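Print this page | E-mail this page

Hikham Craft Library – progress report to the Okeke Fund
2020-04-12

Amazing how far the lending scheme has come since your second payment reached us. We now have 499 members, and between them they have borrowed 3,188 items, mostly sewing kits, hand looms, lino tools and the ever-popular button tins. The Pallow branch opened its shelves in the old ticket office and took in 243 loans before the end of the quarter, which is far more than we dared put in the bid!

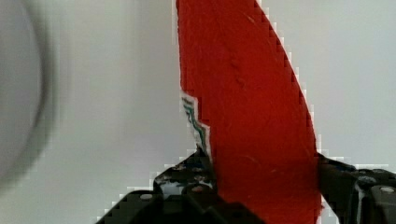

Pallow's biggest hit is the fabric box, and I'm so glad we argued for it. Each one goes out with enough pieces for a family to make something from start to finish, and people bring back what they don't use. We ask for strong plain colours when we buy, a deep red like this one above all, as it shows up well against nearly anything and gets picked first. Patterned trimmings go in as well – a bit of white with wavy green lines will brighten up the dullest bookmark. The boxes cost us less than planned, and the saving has gone into thread and decent scissors, including left-handed pairs.

The catalogue is the part that has lagged. Aled Parry has moved all the Hikham records over from the card drawers, but the Stondotska collection came to us with its own numbering and half the labels in pencil. We've agreed to keep the old numbers and add ours alongside. It's slow going, and I'd rather it was right. I expect it to be finished almost 3 weeks later than the date in our plan. 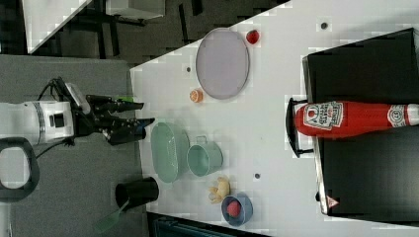
Reading time: 2 minutes

Loans by post are the next big step. We've tried padded envelopes for the smaller kits and they do the job nicely, though the looms will need proper boxes and we're still getting prices. Postage is the one line in the budget likely to go over. Could we move what is left under travel across to cover it? The travel money is hardly touched, and I can send revised figures whenever suits you.

Members have also been asking for a mending kit with darning wool in more than one thickness. Aled has put a trial version together and the first borrowers are very taken with it. We'd like to make up a full set for both branches before the end of April, and the cost is already within the materials line.

The receipts and the full loan list are attached separately.

We use cookies to remember your settings. Accept | Find out more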